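Flisar Packaging Set: README

Contents

Overview
Directory layout
Record fields
Label conventions
Known problems
Changes

Overview

Flisar is a set of records of small retail food packaging laid out on plain surfaces. It covers cartons, sachets, tubs and wrapped bars of the kind sold at a checkout or packed in a lunch box. The set was put together to support work on package identification and text orientation, and it is also used by the Narura shelf-labeling tool as its default test input.

The current release has 39 product classes and about 1,000 records. Each record ties one picture to one annotation file. Nutritional data, prices and ingredients are outside the scope of the set. For those, use the Briter product tables and join on the field item_key.

Directory layout

pictures/ holds the source pictures, one folder per product class.
records/ holds the annotation files, with the same base names as the pictures.
splits/ holds plain text lists for training, validation and test.
tools/ holds the format checker and the join script for Briter.

Base names are stable between releases. A withdrawn record keeps its name in splits/withdrawn.txt, and the name is not reused.

Record fields

item_key: product identifier, shared with Briter.
form: one of carton, sachet, tub, bar, other.
pose: flat, on_edge, upright or leaning.
text_dir: reading direction of the brand name relative to the picture.
legible: yes, partial or no, judged at full size.
code: type of machine-readable code in view, or none.
surface: short free-text note on what the item rests on.

Empty fields are not allowed. If a value cannot be determined, the annotator enters unknown.

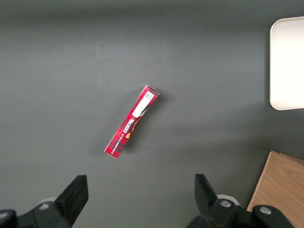
Label conventions for cartons are stricter than for the other forms, as cartons account for most of the disagreement between annotators. Form and pose are set first, then text_dir, then legible. A brand name is transcribed as printed, in its own letter case, even when it reads upside down. The slim red WALKERS box on gray is entered as carton, flat, inverted diagonal, with legible set to partial: the brand name can be read but the line of small text below it can't. Its code field is qr, for the small code on the white label. Background pattern, such as the checks on the red, goes in the optional notes field and never in the transcription.

Stickers and labels over the printed artwork are treated as part of the package. Shadows are not. The outline follows the outer edge of the board, including any white fold line.

Known problems

Sachets have fewer records than cartons, and 6 classes have no sachet or tub at all.

The surface field is free text and has not been normalized. Searches for "gray" will miss records entered as "grey".

In 2 classes the item_key points to a discontinued Briter entry. The join script prints a warning and skips them.

Changes

31/07/2023: Added the notes field. Merged the corrections sent in by D'Souza. Rebuilt the test split.

January release: First version with text_dir. Older records were re-annotated to match.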